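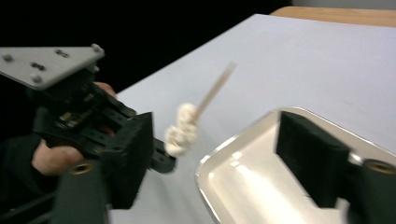 Why not just sort everything by timestamp and get on with it, a reader of the first edition wrote to me, and why does it need a whole chapter? Fair enough! I thought the same for years, and I'd have saved myself a very long May if somebody had sat me down and made me plot my clocks.

Chapter 4
Getting Two Hands to Agree on the Time

So far we've had one gripper, one stream of readings and one clock, and life has been easy. Now we're going to use two. Each hand gives you its own track of where it is and how far its jaws are open, and the software has to lay those tracks side by side before a controller can learn or copy anything from them. If the left track is 200 milliseconds behind the right, your planner will happily let go with one hand before the other has got hold (I have swept a lot of bits off a lot of tables this way).

My own lesson came from Cirnia, a little logging tool I wrote in a hurry. It stamped each message when it arrived at the computer, which sounds harmless, doesn't it? We had 300 recordings in the Asten set before I noticed that the lag changed whenever the disk was busy. A fixed lag you can subtract. A wandering one has to be dealt with where the message is made, and that meant going back into the driver code and starting again.
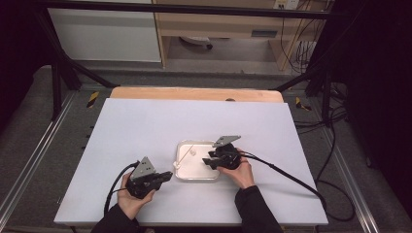 Figure 4.1 A pair of hand-held grippers, one to each side of a shallow white tray.

Small jobs over a tray are my favourite test for this. The hands work close together, so a timing error that you'd never spot in a big sweeping movement shows up as jaws passing through each other in the replay.

We'll start with the clocks themselves, then move on to resampling (filling in the gaps so both tracks have a value at every tick), and after that we'll look at what the planner should do when one track drops out altogether. You'll want the jaw-opening code from Chapter 3 to hand, and the Lindqvist practice file, which has 3,000 rows and a fault in it that I put there on purpose.

4.1 Whose clock is it?

Open the practice file and plot the left timestamps against the right ones. Don't clean anything yet, just look at the line and see where it bends.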